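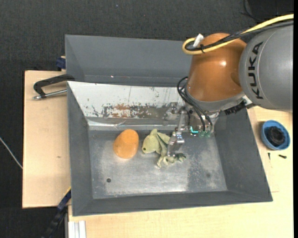
Mittwoch, spät

Um halb sechs aufgestanden, weil die Straße vor dem Haus ab sieben gesperrt sein sollte und ich das Auto noch wegfahren musste. Am Ende kam die Sperrung erst kurz nach acht. Das Auto steht jetzt hinter dem Friedhof und wird da wohl bis Freitag bleiben.

Die Sitzung des Gemeinderats war für zehn angesetzt, Punkt eins die Schließung der Buslinie in die oberen Ortsteile. Schon um neun standen die Leute auf dem Marktplatz. Ich habe Theano am Brunnen getroffen, sie hatte die Unterschriftenliste in einer Klarsichthülle und darüber noch eine Plastiktüte wegen des Regens. 357 Unterschriften sind es geworden. Letzte Woche hatten wir noch nicht einmal die Hälfte, den Rest hat sie fast allein zusammengetragen, abends, Haustür für Haustür. In der Siedlung am Hang hat kaum jemand abgelehnt. Unten im Ort sah es anders aus, da fährt auch jeder mit dem Auto.

Die Bürgermeisterin kam durch den Seiteneingang. Das haben die meisten erst gemerkt, als oben im Sitzungssaal das Licht anging. Es gab Pfiffe, ein paar Rufe, dann wieder nur Regen auf den Schirmen. Die Polizei war mit einem Wagen da, zwei Beamte, die sich unter das Vordach der Apotheke gestellt haben. Einer von ihnen wohnt selbst oben und hat gegrüßt.

In den Saal durften nur so viele, wie Stühle da waren. Ich bin reingekommen, Theano auch, viele andere mussten im Treppenhaus bleiben. Die Tür blieb offen, damit sie mithören konnten, aber verstanden haben sie wohl wenig. Das Mikrofon am Rednerpult hat dauernd ausgesetzt.

Mandla Venter hat für uns gesprochen. Er hatte sich den Text auf Karteikarten geschrieben und dann fast frei geredet. Er hat vorgerechnet, wie man ohne den Bus um sieben zur Berufsschule kommen soll, nämlich gar nicht, außer man geht die Landstraße ohne Gehweg entlang. Dann hat er von seiner Nachbarin erzählt, die zweimal in der Woche zur Dialyse muss. Der Kämmerer hat geantwortet, dafür gebe es Krankenfahrten. Da wurde es laut. Die Bürgermeisterin hat mit der Räumung des Saals gedroht, und Mandla hat sich umgedreht und mit der Hand gewunken, wir sollten uns setzen. Das hat gewirkt.

Danach der Vortrag der Beraterfirma Jusness, die das Gutachten geschrieben hat. Ein junger Mann mit vielen Folien. Fahrgastzahlen, Kosten pro Kilometer, Deckungsgrad. Gezählt wurde in den Ferien, das steht in einer Fußnote auf der vorletzten Seite. Eine Stadträtin von der Opposition hat genau danach gefragt, und er hat gesagt, man habe das rechnerisch berücksichtigt. Wie, konnte er nicht sagen, er wollte es nachreichen. Ich habe mir das aufgeschrieben, mit Uhrzeit: 11.20 Uhr.

Als Ersatz soll ein Rufbus kommen, den man über die App Kiso bestellt, spätestens eine Stunde vorher. Abends und sonntags nicht. Theano hat gefragt, was Leute ohne Smartphone machen. Eigentlich war die Fragestunde für Bürger da schon vorbei, sie hat trotzdem eine Antwort bekommen: Eine Telefonnummer werde geprüft. Geprüft wird hier viel.

Die Übergabe der Listen war dann kurz. Die Bürgermeisterin hat die Hülle genommen, sich bedankt und sie neben ihr Wasserglas gelegt. Ein Foto für die Zeitung, Händedruck, fertig. Theano hat nicht gelächelt und sich hinterher darüber geärgert, weil es auf dem Bild nun so aussieht, als wäre sie beleidigt.

Abgestimmt wurde nicht. Der Punkt ist vertagt, mit zwei Stimmen Mehrheit, auf die Sitzung im Juli. Auf dem Platz haben einige geklatscht, als hätten wir gewonnen. Ich sehe das nicht so. Im Juli fahren die Schüler nicht mehr lange, danach sind Ferien, und dann kommt niemand bei Regen auf den Marktplatz. Mandla meint, eine Vertagung sei besser als eine Niederlage. Das stimmt natürlich auch.

Wir sind zu viert noch ins Café gegangen und haben überlegt, wie es weitergeht. Mandla will beim Landkreis vorsprechen, der zahlt schließlich mit. Ich soll den Brief aufsetzen. Theano will selbst zählen, an allen Haltestellen, eine Woche lang, morgens und nachmittags. Dafür brauchen wir mehr Leute, als wir haben — ich habe den Dienstag und den Donnerstag früh übernommen. Die Strichlisten macht Theano, sie hat schon ein Muster auf die Rückseite der Rechnung gezeichnet, und dann wollte die Bedienung die Rechnung wiederhaben.

Nachmittags nasse Schuhe mit Zeitung ausgestopft und zwei Stunden geschlafen. Dann den Brief angefangen. Der erste Absatz ist zu lang und der zweite klingt nach Beschwerde über das Wetter. Morgen neu.

Um sieben rief mein Bruder an, er hatte im Lokalradio einen Satz darüber gehört. Ein Satz, und darin war der Name der Siedlung falsch. Er fragte, ob es Streit gegeben habe. Ich habe gesagt, nein, nur Lärm.

Noch zu erledigen: Adresse der Abteilung beim Landkreis heraussuchen. Das Gutachten noch einmal kopieren, mein Exemplar hat der Mann von der Zeitung. Den Schirm im Café abholen. Auto nicht vergessen.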